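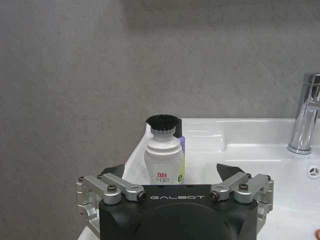

FOR IMMEDIATE RELEASE
2025-03-22

Plekness Puts Its Gripper Upkeep Plan in Writing and Asks Buyers to Doubt It

GRESTARD – Plekness, which tests household robots in its washroom cell in Grestard, today released the full upkeep plan for the two-finger gripper used there. The plan is free to read. The company would like people to read it with a raised eyebrow, the same way it reads claims from everybody else in this business.

Sellers of home robots like to use the words "low maintenance." Plekness has asked several of them what the words mean and has yet to get an answer with a number in it. So the new plan has numbers. The gripper comes out of service every 500 grasps for a check that takes 60 minutes. Three of those checks make a cycle, and then the pivots get a full going-over.

The check goes like this. Power is cut and locked off. A technician tries each screw on the finger linkages with a hand driver and marks any that turn. The fingers are opened wide and closed slowly, and the tips have to meet evenly. Pivot caps are wiped and looked at for grit. The wrist camera lens is cleaned, and the fingers must show up in its view on both sides. Then the arm goes back to the sink and picks up a bottle at slow speed before any normal work starts.

Is this too much? Plekness doesn't know. A washroom is a bad place for bare metal joints, and soap gets into things. But the 500-grasp limit was picked by judgment. It has not been shown that 400 would be safer or that 1,000 would do any harm. Anyone who says they have the right figure for a home sink should be asked for their log.

The Plekness log is thin as well. It holds 555 grasps since the cell was reset in February, which means one scheduled check and not a single complete cycle. The company makes no claim that the plan prevents breakdowns. It also won't predict how long a set of fingertips will last.

Raltance, the scheduling software that runs the cell, now stops the arm when the grasp limit comes up. An operator can't skip the stop from the screen. Earlier versions allowed it, and Plekness considers that to have been a mistake.

The plan and the log to date can be requested from the Plekness office in Grestard. New log pages will be added after every check, including the ones that go badly.

###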